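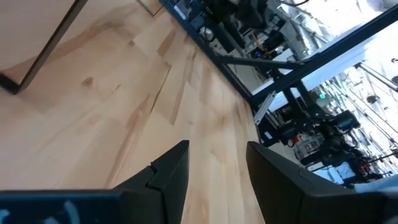 Call for Participants: Everyday Tabletop Tidying
Household Practice Unit, Stesitside Center, Gretport
Posted 2019-03-26

The Household Practice Unit invites adults living in or near Gretport to apply to take part in the Saber study of everyday tidying. The study concerns ordinary decisions made at a table or kitchen counter: which cup is put away first, where a cloth is left once it has been folded, and when a person considers a surface to be in order. No special skill is required, and applicants who describe themselves as untidy are as welcome as those who do not.

The study follows a written survey completed by 2,927 households. Many respondents gave firm rules for their own kitchens – cups on the shelf, cloths to one side, nothing left near the edge – and then described exceptions at some length. The present stage asks participants to arrange familiar items themselves and to talk with a member of staff about the choices they have made.

What participation involves

Each participant attends one visit lasting roughly 65 minutes. The visit opens with a short conversation about tidying at home. The participant then works through a set of arrangements using drinkware and cloths on a light wooden table with a small raised shelf. Instructions are given on printed cards. Some cards name a final arrangement, for example all drinkware on the shelf. Others say only that the table should be made ready for the next person, and the participant decides what that means.
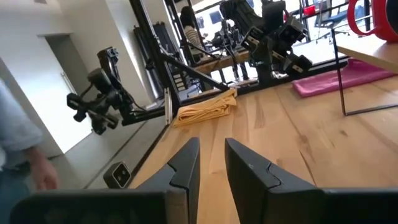
Cloths receive particular attention in this stage. Survey respondents disagreed widely as to whether a folded cloth counts as put away or is simply waiting to be used again, and whether a cloth spread flat is in its place at all. Participants will be asked to handle cloths as they would at home, including any manner of folding they prefer. There is no correct fold, and neatness is not scored.

The same applies to mugs and cups. Participants may group them by color, by size, by use or in no order. Staff will ask about the direction in which handles are left, a point on which many people hold stronger views than they expect.

Who may apply

Applicants must be 18 years of age or older and able to follow written instructions in English. They should be comfortable lifting a mug and folding a small cloth. Seating is available on request. Persons who completed the earlier survey may apply, but should say so in their application. Employees of the Center and members of their households are not eligible.

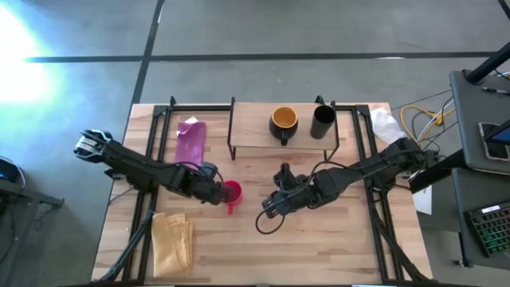

A fee of 300 kroner is paid at the end of the visit, and a participant who chooses to stop early receives the full amount. Travel costs are not reimbursed. Visits are held in groups of up to eight, with each person called to the table in turn. Tea and coffee are served in the adjoining lounge, and reading material is provided there.

Handling of information

Notes from the conversations are stored without names. Participants may withdraw their contribution at any time before the end of September by writing to the study office. Questions on the handling of information should be directed to Oldřich Havlíček, records officer.
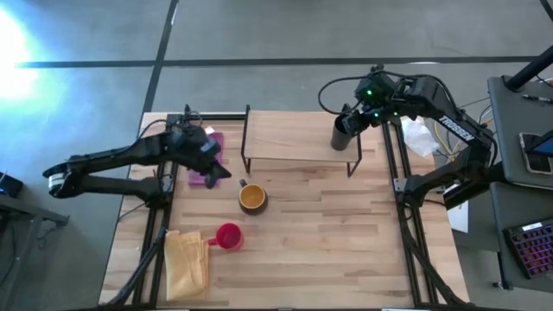

Hanne Bisgaard
Study Coordinator, Household Practice Unit

Applications should be made in writing to the study office at the Stesitside Center and marked "Saber". Please include your name, age, a telephone number, and a sentence or two on how the table or counter is usually cleared in your home, and by whom. Applicants will be told of the outcome by telephone. Visits can be arranged for mornings or early evenings, and any access needs should be mentioned in the application. Questions about the visit itself may be addressed to Barbara Zalewska at the same office.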